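Kolten 344 Canal Water Level Gauge

Product group: Open channel measurement
Supplied by: Urkico Water Equipment
Page last revised: 17/06/2020

The Kolten 344 is a fixed gauge for measuring water level in irrigation canals, dam outlets and distribution channels. It is sold mainly to state irrigation departments, district water offices and the contractors who build and line canals for them. The gauge reads level at set intervals, stores the readings, and sends them to the office that controls the gates.

Most public canal schemes still depend on a painted staff board and a gate operator who writes the level in a register. The staff board should stay. The 344 is mounted beside it, and the two readings can be compared at any time. Where the law or the operating rules of a scheme require a written register, the gauge does not replace it.

Where it is used

The gauge suits main canals, branch canals and larger distributaries. It can also be placed in a stilling well downstream of a dam outlet. It is not meant for field channels, where the depth is often too small to give a useful reading, and it should not be used in closed pipes under pressure.

On the Dostton Left Bank Canal the department fitted 32 gauges, one at each cross regulator and the rest at the heads of the larger branches. The purpose was to settle a long-running disagreement between upper and lower villages over how much water was reaching the tail. Readings are now posted at the division office, and the water user associations receive the same figures as the engineers.

How it works

A sealed pressure sensor sits near the bottom of the stilling well. Water pressing on the sensor gives the depth, and a vent tube in the cable corrects for changes in air pressure. The logger head is mounted above the highest expected water level and holds the memory, the battery and the radio unit.

Level alone does not give flow. If the site has a flume, a weir or a rated section, the rating table can be loaded into the logger and the gauge will report discharge as well. The table should come from the department's own survey of that section. Urkico does not supply standard tables for unlined canals — the bed changes too much from one season to the next.

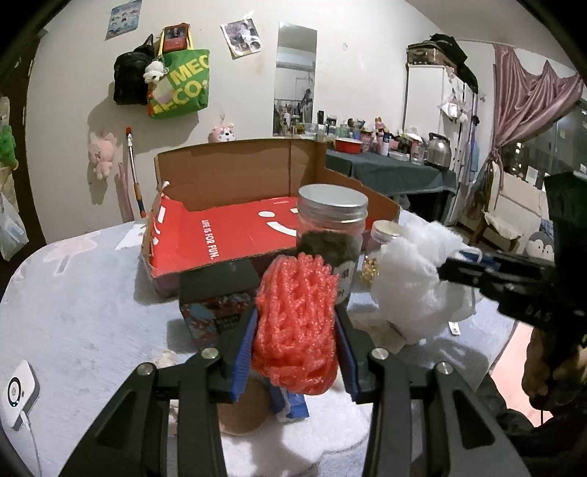

Readings are sent once an hour in normal operation. During a release or a flood warning the interval can be shortened from the control office, and the change takes effect at the next scheduled contact. If the mobile network is down, the logger keeps its readings and sends them when the connection returns. It can hold 120 days of hourly readings.

Alarm levels can be set for high and low water. An alarm goes to as many as six phone numbers. Most divisions use one for the section engineer, one for the control room and one for the operator at the next gate upstream.

Specifications

Model: Kolten 344
Measured quantity: water level; discharge where a rating table is loaded
Sensor type: vented pressure sensor
Measuring range: 0 to 8 meters
Sensor cable: 15 meters standard, longer lengths to order
Logger memory: 120 days at hourly readings
Mounting pipe diameter: 152 millimeters
Power: sealed battery with small solar panel
Display: four-digit, on logger head
Data output: mobile network or direct cable download
Units: metric

What is supplied

Logger head with locking cover
Pressure sensor with vented cable
Solar panel and pole clamp
Mounting bracket for steel or concrete pipe
Two keys
Printed installation guide
Calibration certificate for the sensor

The stilling well, the mounting pipe and the staff board are not included. They are normally built by the civil contractor as part of the regulator works. Drawings for a standard well are available on request and may be copied into tender documents.

Installation

The well should be on the side of the canal with safe access from the service road. Avoid positions directly below a gate, where the surface is rough and the reading will jump. A straight reach upstream is better. The inlet to the well needs to be low enough to stay under water at minimum supply level and high enough to stay clear of silt.

Set the zero of the gauge to the zero of the staff board, and write the benchmark used in the site record. If the staff board is later moved or repainted at a different level, the gauge has to be reset on the same day. Several complaints of drift received by our service desk were traced to a board that had been replaced during canal lining.

Two people can install a gauge in half a day if the well is already in place. Urkico can send a technician, or train department staff at the Bodin workshop. Training takes two days and includes one site visit.

Maintenance

Clean the well at the start of each irrigation season. January is the usual closure month on many canals and is a good time to do it. Remove silt, check the inlet, and wipe the sensor face with a soft cloth. Do not use a brush or any pointed tool on it.

The drying capsule on the vent tube changes color when it needs replacing. In humid areas this may be every season, in dry areas less often. The battery should be changed every four years.

Theft of solar panels is a problem at remote sites. The panel can be fixed on a taller pole, or the gauge can be ordered without a panel and with a larger battery, which lasts nearly eight months at hourly readings.

Ordering and tenders

The 344 may be ordered singly or under a rate contract. For public tenders we provide a compliance statement, the test certificate and a list of completed installations. Please send the tender notice with the bill of quantities — quotations cannot be prepared from the name of the scheme alone.

Delivery is six weeks from receipt of a confirmed order. Orders for more than 50 units are delivered in lots agreed with the department. The price includes delivery to the division store but does not include unloading.

The warranty is two years from the date of delivery. It covers the logger head, sensor and cable. It does not cover damage from flooding above the logger, lightning, or opening of the sealed sensor body.

Spare parts

Replacement sensor with cable
Drying capsule, pack of five
Battery, standard
Battery, large
Solar panel
Locking cover with keys

Spare parts are held at the Bodin store and can be collected there with a department indent. When ordering a replacement sensor, quote the serial number stamped inside the locking cover.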